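3.2 Cell layout and routine upkeep

The picking cell stands at the end of a short conveyor in the Valtonen parts store. It has one six-axis arm on a steel pedestal, a suction gripper with two cups, a depth camera mounted at the head of the arm, and two bin positions. The source bin is placed on the left by the conveyor transfer. The target tote is placed on the right by hand. The arm controller and the vision computer sit in a closed cabinet behind the pedestal, and the air supply comes in from the wall through a regulator and a filter bowl.

The cell was installed by Zumach and handed over with a maintenance plan written for clean, single-type parts. Our store handles mixed parts in reused plastic bins, and the plan had to be changed. Most of the changes concern the camera and the suction cups. The arm itself needed little attention during the study period. Its brakes and joint limits were tested in May and no adjustment was made.

Suction cups are replaced after 4000 picks. Before the study they were replaced when an operator noticed a drop in holding force, and by then the cup lips were often split. The cup is pulled straight off the fitting, the fitting is wiped with a dry cloth, and the new cup is pushed on until it meets the shoulder. The operator then runs a leak check against a flat steel plate. If the vacuum level does not hold for the full test, the fitting is removed and the hose behind it is inspected. Two hoses were found with small cuts near the cable clamp. The clamp was moved further up the wrist, which left more slack when joint five is turned to its limit.

The filter bowl is drained at the start of each shift. The operator also looks at the camera window and cleans it with lens paper. Compressed air is no longer used for this step, as it pushed oil mist from the line onto the glass.

3.3 Reference check of the source bin

The vision software, Gekance, finds parts by comparing the current depth map with a stored map of the bin with nothing in it. The stored map has to be taken again when the camera is removed, when the lamps above the cell are changed, or when a different type of bin is brought in. It is also taken again after 1000 bin changes. The procedure was written by Jörg Rieger and takes one operator to carry out.

The operator sends an empty bin to the source position and moves the arm to the viewing pose. The color view is checked by eye before the depth map is saved. The operator looks for anything left on the bin floor, for strong shadows, and for marks that the software might take for the edge of a thin part. Figure 4 gives the color view for one such check.
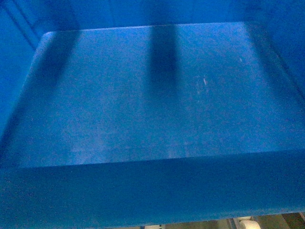
Reading time: 4 min

Figure 4. Color view of the source bin at the reference check. Two dark bands of shadow run from the back edge onto the floor, and a short pale scratch lies to the right of the central one.

Shadows of this kind do not change the depth map, but they do affect the color step that separates touching parts. We raised the color threshold until the shadow edges no longer produced a contour. With the old threshold, 1797 of the logged images contained at least one false contour on the bin floor. Scratches were handled separately. A contour with no matching step in depth is now dropped before the grasp planner sees it.

If the check fails, the operator wipes the bin, repeats the view, and swaps the bin if the same mark is flagged again. Rejected bins are set aside and used for hand picking. The saved map is named with the bin type and copied to the Okik server, where the previous version is kept until the next check has passed.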